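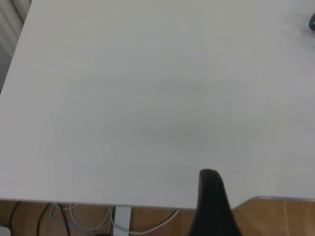
WORKPLACE CHECKS / TABLES AND WORK SURFACES

Wiped Is a Word People Use Loosely: A Tabletop Checklist With Comments

Reading time: 3 minutes

I inspect shared workrooms around Jiludthorpe, and white tables give me more trouble than any other furniture. People look at one from the doorway, see white, and tick the box. The top in the photo has the streaks of a good circular wipe, and it also has a couple of tiny dark specks toward the near side. I would send it back for a second pass.

The list below is the one I use. My comments are in plain sentences after each item.

1. Surface looked at from a low angle, both directions.
Comment: Bend your knees. Curved streaks and smudges like these can disappear from straight above. I don't accept "looked fine to me" from someone who was standing up.

2. Specks tested with a fingernail.
Comment: Either it lifts or it doesn't. If it lifts, it was debris and the wipe missed it. If it stays, write it down as a blemish so the next person doesn't scrub at it for ten minutes.

3. Gray areas explained.
Comment: The soft darker patch near the middle could be a shadow. It could be a stain that somebody would like to be a shadow. Move the lamp, or stand somewhere else, and see if it moves too. Same for the faint smudge leading away from the small dark item in the far right corner.

4. Everything off the table before wiping.
Comment: Wiping around an object is not wiping. I mark this one as failed more than any other.

5. Cleaner matched to the finish.
Comment: The Juvero spray is sold as streak-free. I have my doubts, having used it on a matte top in May and gone over it twice with plain water afterward. A bottle makes 125 wipes if you believe the label – I don't.

6. Edges and underside felt by hand.
Comment: Needed even when the top looks good. Photos of the top tell you nothing here.

7. Floor along the near edge checked.
Comment: Crumbs swept off a table go somewhere. On a wood floor, look along the boards.

Result: pass, pass with note, or redo. There is no "mostly."

COMMENTS (3)

restenroom2: Item 4 is harsh. We have 20 tables and one cloth.

millside: Tried the lamp thing on ours. It was a stain.

au_workshop: Does the fingernail test scratch a matte top?

Contact the editor | © Resten Workplace Notes | Back to top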